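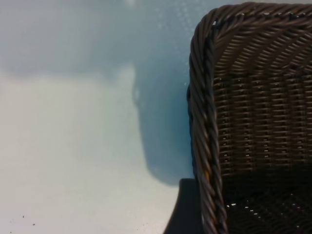

Bellmont Neighbors Forum > Crime & Safety > Porch thefts on Santoso Street, arrest made

porchlight_deb
Hi all, long post coming, so get your coffee. Some of you will remember I wrote back in May about my packages going missing, and then my neighbor's, and then the poor man on the corner who lost his blood pressure pills. Well, an officer came by yesterday evening to tell me they've arrested a man from Altovthorpe and charged him with theft! She was very kind and stood on my steps for ages while I went through my whole list again. She couldn't tell me much, only that a traffic stop led to it and there were a lot of boxes in the back seat with other people's names on them. If you lost anything on Santoso or the streets behind it, please call the non-emergency line and mention report 3036, which is the one they're adding everyone to.

gus_on_the_hill
Wonderful news, Deb, and thank you for keeping after them. We lost a pair of hiking boots and a birthday present for our granddaughter. I never reported it, I'm sorry to say, I figured it wasn't worth anybody's trouble. Is it too late?

porchlight_deb
Not too late at all, Gus! The officer said they'd rather hear from people now than never. Have your order confirmation handy if you can find it in your email. She asked me for the delivery date and what I paid, and I was glad I'd kept everything.

Wojciech Lis
I'm very happy for everyone getting an answer, and I don't want to be the sour one here, but can we please go a little easy until the man has been to court? In the May thread people were posting pictures of a fellow in a gray hoodie and saying they'd "recognize him anywhere," and that was my nephew walking home from his shift. He was stopped by two different neighbors that week. He's a good-natured kid and laughs about it now, but his mother does not.

mapleandmain
Wojciech, I'm sorry that happened to him, but I don't think you can blame folks for being watchful. I had three packages taken in a month. One was a coat that cost me $610, which I had saved for, and the store wouldn't refund it because the tracking said delivered. When you've been through that you look hard at anyone coming up the walk.

Wojciech Lis
I would look too. Looking is fine with me. Putting a teenager's face on here with the word thief under it is where I get off the bus. And I am sorry about your coat, that is a lot of money for anyone.

mapleandmain
Fair enough. I did share one of those pictures, and I've gone back and taken it down. Please tell his mother I said so.

keltalgate_kathy
Over here in Keltalgate we went through the same thing last winter, so if I can add my two cents from the other side of it. The case dragged on and on, and the fellow ended up pleading to a lesser charge. The judge did order restitution, but you had to be on the list to get any. My sister wasn't, and she got nothing. So what Deb says about calling is right. Also ask for the victim services office at the courthouse, they mailed me a form and a very patient lady walked me through it over the phone.

gus_on_the_hill
Did you ever get paid back, Kathy?

keltalgate_kathy
Part of it, in little checks. The first one was for less than the price of a sandwich! But they do keep coming.

porchlight_deb
Thank you, Kathy, I had no idea about the form. And Wojciech, I was in that May thread and I should have spoken up when it got ugly. I started the thing, after all. Would you tell your nephew there's a pie for him at my house? Peach, unless he'd like something else.

Wojciech Lis
He would never say no to peach. Thank you, Deb.

bellmont_mod
Moderator note, 30/07/2025: I've removed the remaining photos from the May thread. Please don't post the arrested man's name or street here either. If you have camera footage, send it straight to the police with the report number.

gus_on_the_hill
Called this morning, got put on hold, got put on hold again, and then spoke to a very pleasant young man who added the boots and the present. He wanted the shoe size. I had to go look in the closet at my old pair.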